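Sorting the plastic cutlery

A small gallery from the Pedirville hall kitchen

Posted May 9, 2023

The hall at Pedirville went up in 1888 and the kitchen has been added to ever since, one cupboard at a time. Last year we started keeping the plastic forks and spoons after each lunch instead of throwing them away. They went through the wash, into a carrier bag, and onto a hook behind the door. By spring the bag was too heavy for the hook.

Anisa Hidayat emptied it and reckoned there were some 642 pieces in it, most of them usable. The rest of us took her word for it. The plan was simple: spoons in one tray, forks in another, and anything past saving in the recycling or the bin. We worked in small batches on a wooden table, because a large heap gets tangled and you end up pulling out five things to free one.

Spoons went first. They nest, more or less, and they come out of a heap easily. Forks catch on everything, so we left those until there was space round them.

1. Spoons in, forks still on the table
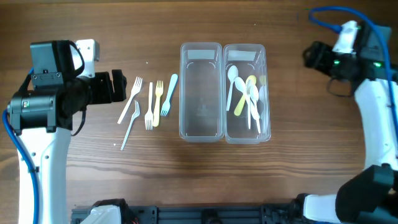
Živković wrote to ask why we bother separating them at all, when people at the lunches take one of each anyway. At the Ekura lunches they stand everything handles up in a big jar and let people fish about. It takes no time to fill and the queue moves just as fast.

We did try a jar. The trouble is that you cannot see which end you are getting, and people pull out three before they find a spoon for their pudding. The ones they don't want go back in after being handled. With trays you can see what is there, and whoever is on the serving table can tell when the spoons are getting low.

The trays are clear plastic, which helps when they are stacked on the shelf. They came from Lullance in a box of 20, far more than we needed, and the spares now hold teabags, birthday candles and the odd screws that live in every kitchen drawer. They have rounded corners, so crumbs wipe out with a cloth.

A strip of white tape across one end is enough for a label. We have used paper stickers in the past and they come off in the wash, or half come off and leave a grey patch. Tape peels away cleanly if you do it before washing up. The order of the trays does not matter much, but we keep forks on the left and spoons on the right so that the hand learns where to go.

2. Both trays, side by side 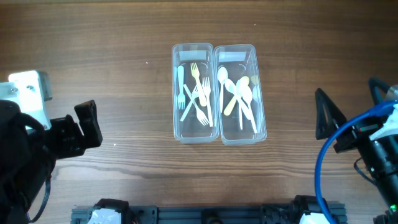
None of the cutlery matches. It has come from several years of different packets, some white, some a pale yellow, some nearly see-through. We talked for a while about sorting by colour as well and decided against it. It would mean twice the trays, and the soup tastes the same.

Nor do we line up the handles. Anisa did one tray with every handle the same way and it looked very smart until the first person took a fork from the middle. If you are laying out for a wedding or a christening tea, by all means do it. For an ordinary lunch, getting the right thing into the right tray is enough.

What is worth doing is looking at each piece as it goes by. Plastic forks fail in two ways. The tines snap, which can leave a sharp end, or the neck softens in hot water and the whole thing bends. The very thin ones are the worst for this. A bent one will not straighten — we have tried warming them and pressing them flat, and they crack the next time anyone leans on them. Take them out.

Check the table for chips too before you put any food on it. A small white piece of plastic is easy to miss and easy to pick up on a sleeve. Wipe the whole top, then run a dry hand over it.

3. Forks on the table, good and bad together

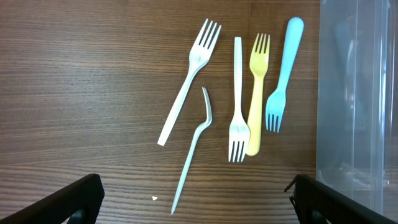
After going through the bag we kept 343 pieces, fewer than we had hoped. The thicker forks had lasted well and so had nearly all of the spoons. Most of what went was the thin sort, and we won't be buying those again.

The trays now live on the second shelf to the left of the sink, with a spare tray underneath for anything that comes back from the wash and has not been looked at yet. Please don't tip that one straight into the others. If you find a broken piece, put it in the bin and not back on the shelf.

We will go through the lot again in September, before the autumn lunches start. Metal teaspoons are in the drawer below and are not part of this. There are fewer of those every year as well, so if you have one at home with a green dot on the handle, we would like it back.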